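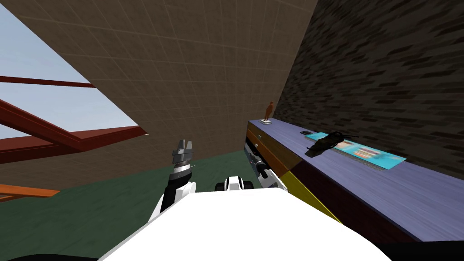
Talomau Homebrew Club – General Meeting

Minutes, 2020-04-07 (held by video call)
Chair: Lucinda Szabo
Minutes: Dexter Baptiste

Opened at 7 pm. What a turnout! Lucinda welcomed everyone and got straight into it, glass in hand. Minutes of the last meeting accepted as circulated.

1. Winter stout
The Plunora stout is finally in bottles and everyone who has cracked one is raving (the roasty, dark chocolate thing really came through this time). Dexter has 60 bottles in his garage and will leave members' shares on the front step. Text him first so the dog is inside. Please rinse and return your empties, we are always short of the brown ones.

2. Group grain order
Lucinda has priced pale malt through Lindqvist. We need 30 sacks between us to get the bulk rate and we are nearly there! Crystal malt and wheat can go on the same order. Names and amounts to Lucinda by email, and say whether you want it milled.

3. Club system
The new kettle element works a treat. Agreed to spend up to $2000 on a second fermenter and a proper glycol chiller, so that lagers can be made over summer. Moved Dexter, seconded Lucinda, carried with a lot of cheering. 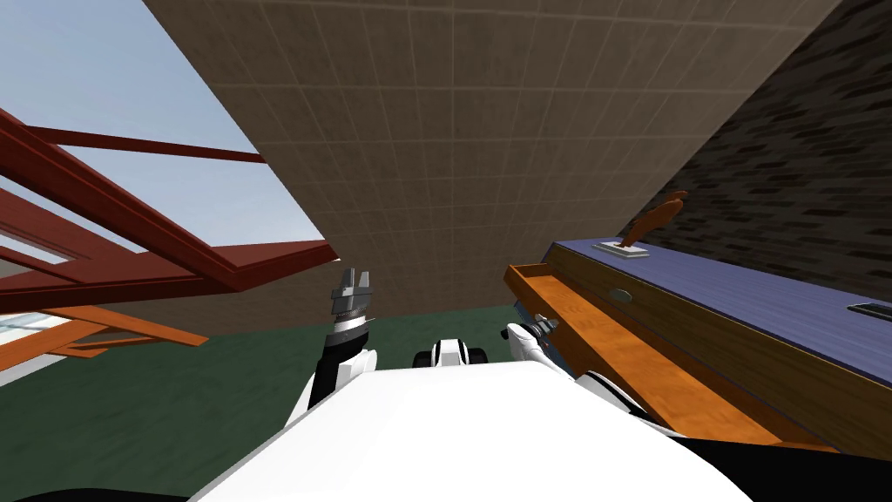
Left arm raised, gripper open.

4. Tasting night
Will go ahead online. Theme is sour and wild ales, any colour, any strength. Joda yeast was a big favourite last time and Lucinda still has a healthy jar of slurry to share around. Bring a clean container with a lid.

5. December comp
Categories stay the same, plus a new one for low-alcohol beers, which got people very excited. Dexter to rewrite the judging sheet, as the flavour section is too cramped to write in.

6. Other business
Hop rhizomes are free to a good home, see Lucinda. The capper is still missing. Check your sheds, please.

Closed at 8.30 pm, though most stayed on for another.

Comments

hopyard_jen: Put me down for two sacks of pale, unmilled. So keen for the chiller!

Marto: Found the capper. It was behind my mash tun, sorry all.

Dexter B: Legend. Drop it off when you get your stout.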